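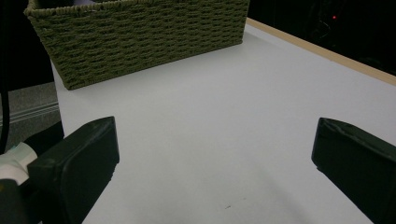
*Hand-held gripper with the fingers open over the table, woven basket at the far end.*

## Storeck hand-held gripper: finger pads, jaw travel and care

Part of the Wukport tabletop handling kit. This page covers setup, routine care and replacement of the jaw parts. For mounting the same jaws on an arm flange, see the separate Hendriks adapter page.

### General

The Storeck is a two-finger parallel gripper on a hand grip. The operator closes the jaws with a trigger, and a return spring opens them. The camera looks forward between the fingers, so both fingertips stay in view through the full stroke. Jaw geometry is the same as on the arm-mounted version, and finger pads are interchangeable between the two.

| Item | Value |
|---|---|
| Full jaw opening | 120 mm |
| Fingers | 2, replaceable as a pair |
| Screws per finger | 4 |
| Finger screw size | M3, socket head |
| Hex key | 2.5 mm (supplied) |
| Return spring | Replaceable, one per unit |

### Setting up

1. Clear the table and wipe it down. A plain matte surface is preferred. Gloss tops throw reflections into the lower part of the view.
2. Release the trigger and let the jaws open fully. Do not pull the fingers apart by hand.
3. Check that both fingertips appear in view and sit at the same height. A difference in height usually means one finger is not seated on its dowel.
4. Close the jaws slowly on the supplied gauge block. Both pads should touch it along their whole face.
5. Zero the opening in the Wukport software with the jaws closed and nothing between them, then release and confirm that the reading returns to 120 mm.

Repeat step 5 whenever fingers, pads or spring have been changed. The zero is stored with the unit and survives a power cycle.

### Choice of test object

For checking grip after service, use one rigid object and one soft one. A basket of thick twisted cord with a rolled rim works well as the soft object. The rim compresses under the pads, and a worn pad tends to slip on it before it slips on anything hard. Approach the rim from above with one finger on each side, close, and lift the basket clear of the table. Hold for a count of four and set it down. Baskets with a loose or frayed rim should be taken out of use, as fibers get into the slide.

### Routine care

**Every session.** Wipe the fingers and the pad faces with a dry lint-free cloth. Look along the slide for threads and hair.

**Every month.** Remove the fingers, brush out the slide and apply one drop of light machine oil to each rail. Work the trigger until the oil has spread, then wipe off the excess. Keep oil away from the camera window and the pads.

**Every 3 months.** Replace the pads. Check the return spring against the new spring in the service kit and replace it if it is visibly longer at rest.

Do not use alcohol on the pads. It hardens the rubber and the grip drops off within a few weeks - use water with a little dish soap instead.

### Replacing a finger

Disconnect the cable first. Remove the four screws, lift the finger straight off its dowel and clean the seat. Fit the new finger, start all screws by hand, then tighten in a cross pattern until snug. Always change both fingers together. A new finger opposite a worn one closes off center, and the software reads the error as jaw play.

### Faults

- **Jaws do not open fully:** debris in the slide, or a tired spring.
- **One finger sits lower in view:** finger off its dowel. Loosen, reseat, retighten.
- **Opening reading drifts:** cable strain at the grip. Route the cable with slack.
- **Object twists when lifted:** pads worn unevenly, or contaminated with oil.

### Spares and service

Finger pairs, pads, springs and gauge blocks ship from the Grurivgate depot. Units that need work on the trigger or slide should be returned complete, with the cable. Mark the box for Eleni Bošković, Service, and include the serial number and a short note of the fault. The service desk closes for inventory in October, and returns received during the closure are handled in order of arrival.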